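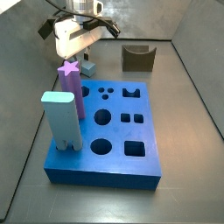
I have been learning to letter by hand for most of the winter, and the thing I cannot stop thinking about is gray. Paper, I mean, and ink, and what happens between them. When I started I bought the whitest pad in the shop and the blackest ink, and every page came out looking like a parking notice. Then I tried a sheet of gray stock and suddenly everything I put on it had a voice. Pale blue is the best of the lot. Look at that small light blue block lying on the gray surface, matte and a little worn, with its one side gone darker in the shade – that is exactly the pairing I have been chasing since February began, and I mixed four bad blues before I got near it.

So, the ink. I use gouache thinned with water, loaded into the nib with an old brush. You want it like light cream. Too thick and it sits in the nib and sulks, too thin and it runs out in a blob on your first downstroke. I add white first and then the blue, a speck at a time, and I test every mix on a scrap of the same gray because it dries to a different color than you expect. Mine always dries darker. A friend's always dries lighter and we have given up trying to work out why.

The paper came from Undside, a tiny shop up the hill in Kanedton that sells offcuts by weight. I love that place so much! You dig through the bins and come out with dusty sleeves and an armful of odd sizes. They had a stack of gray with a slight tooth to it, enough to grab the nib without shredding the fibers, and I took the lot. Long thin strips, mostly. They turn out to be perfect for single words.

Single words are what I do now. I had a plan to copy out whole poems, and I may still, but I got through a verse and a half and found I was rushing the letters to get to the end of the line. One word on a strip, slowly, is a much better evening. Last night's was Ultholm, which is the village where I took my first class, and it has that lovely run of tall letters near the start and then the low round ones to finish. The l and the t want to crowd each other. I wrote it over and over until the gap looked right, and then I wrote it again with a wider nib and had to start from scratch.

The one that really got me was Vukčević, off the spine of an old atlas on my shelf. I had never lettered a name with those marks over the c's, and they are a joy. The first mark opens upward and the second is a single slanted stroke, and both need more air above them than I was giving. I raised my top guideline, tried again, and the whole word stood up straight.

If you are just beginning, rule your lines. I skipped that for weeks and my baselines wandered all over. A soft pencil, hardly any pressure, and an eraser after the paint is dry – properly dry, overnight if you can bear to wait. I smeared a very good capital K by being eager.

Next I want to try white on the darkest gray in the pile, and then maybe that blue again with a thin white edge along one side of each stroke. I have eleven strips left and a full tube of white.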